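The Old Tower Gallery: Inside the Stemurdale Repair Room

Welcome, and thank you for stopping by! This page started as a handful of pictures I promised to a cousin, and it has since grown into a kind of running album of the desktop computers that come across our benches in Stemurdale. Most of them are big black boxes that spent years under somebody's desk collecting dust and cat hair, and I have grown fonder of them than I ever expected to. We have had over 2000 machines through the room by now, which I can hardly believe when I think back to that first winter with one screwdriver set and a borrowed lamp.

I should say that I am no engineer. I came to all this through my late uncle's Brumetti, a tower so heavy he kept a potted fern on it, and I learned what was inside mostly by asking questions and dropping screws on the rug. So if you are an expert, please be patient with me, and if you have never seen the inside of a desktop, you are in very good company here.

The part I always like best is the drive end. On the tower in this next one the catches and rails are blue plastic, which makes them wonderfully easy to find in among all those orange, yellow and red wires. The processor socket is empty, and you get a good look at the metal bracket that goes over it.
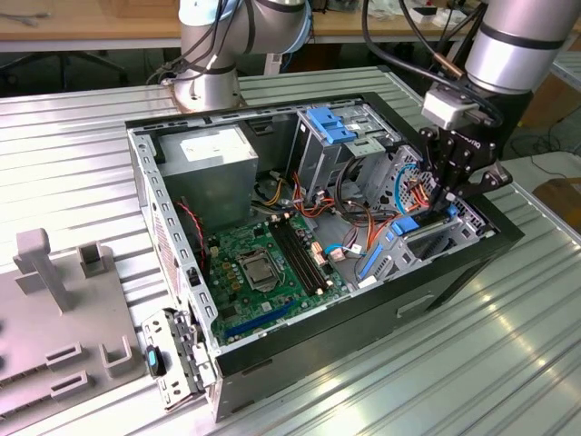 Thomas Morelli wrote in to say that people should hang on to their drive rails even after the drive is long gone, as he once spent most of November hunting for a matching pair and ended up paying more for two bits of plastic than he had paid for the drive. He keeps his in an old Flekeo biscuit tin with the screws taped to the lid, and he would like everyone to do the same.

I could not agree more, Thomas, and I have started a tin of my own (mine held shortbread). Rails from one make hardly ever fit another, and the odd ones always seem to go missing first. If you are taking a case apart at home, drop the rails and their screws into a bag together and write the name of the machine on it before you go and put the kettle on, or you will come back to a little pile and no idea what belongs to what. Ask me how I know!

A word on cables too, while I'm at it. I used to pull on the wires themselves, and Brândușa Husar very kindly broke me of the habit. Hold the plug, feel for the little catch if it has one, and ease it out straight. On the old Seol towers the catches are stiff and you may have to wiggle a bit, but go gently and it will come.

More pictures will go up once I have sorted through the folder, which stands at 728 and needs a good pruning. If you have a tower of your own with a story behind it, do send me a note, long ones especially welcome. I read them in the evening with my tea, usually around the time I ought to be washing up.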